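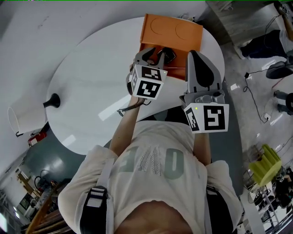
But why can't the robot just look at what it's doing and fix it, a reader asked after my last page about Brovau. Great question! I wondered the same thing when I started at our workshop in Grornemora, and the answer has a lot to do with the day Brovau went wrong.

Brovau is our robot. It has two arms, and its favourite trick (well, my favourite) is picking up little things from a tray. It learned that from people. We hold a gripper in each hand, a bit like giant tweezers, and do the job ourselves, over and over, while the grippers record every move. Then the recordings go into a program called Promton, which hunts for the pattern. One go at the job is called a demonstration, and Brovau had learned from 3000 of them.

What went wrong?

One morning Brovau reached for a small block, looked perfectly sure of itself, and snapped its fingers shut on nothing. Then it carefully carried that nothing across the table and put it down. I laughed so hard I got the hiccups. It tried again and did exactly the same thing, and by the third try I'd stopped laughing, as we had visitors coming from De Bruijn that afternoon and I'd promised them a robot that could pick things up.

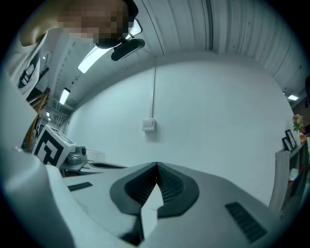

So we pressed the big stop button and went looking. The arms were fine. The fingers were fine too, with no cracks and nothing jammed. The trouble was hiding in the recordings. Each gripper saves pictures, and it also saves how wide its fingers are open, with a little clock stamping the time on both. In 28 of our newest demonstrations the clocks didn't agree. The pictures were running late!

Try this with a friend. Roll a ball slowly across the floor and ask them to grab it, but only when you say "now". Then say "now" a whole second too early. They'll grab air, poor things. Our clocks were out by much less than that (a second has 1000 milliseconds in it, and robots care about those), but it was plenty to muddle Brovau. It really was looking. It had just learned to close its fingers at the wrong moment for what it saw.

We took the bad demonstrations out, set the clocks again and recorded fresh ones – my arms were like noodles by teatime.
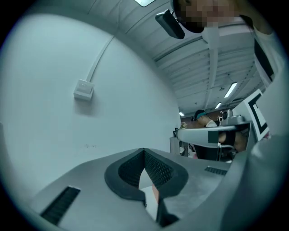
What about fingers?

Yours, I mean! A robot that closes at the wrong time could pinch someone, even a slow one like ours. These are our rules when Brovau is switched on:

Keep your hands away from the table while the arms are moving.
Know where the stop button is before you start.
If it does something odd, press stop first and talk about it afterwards.
Tie back long hair and tuck in dangly sleeves.

We also check the clocks before each recording now. It's a dull job and it takes 2 minutes, and I grumble every time.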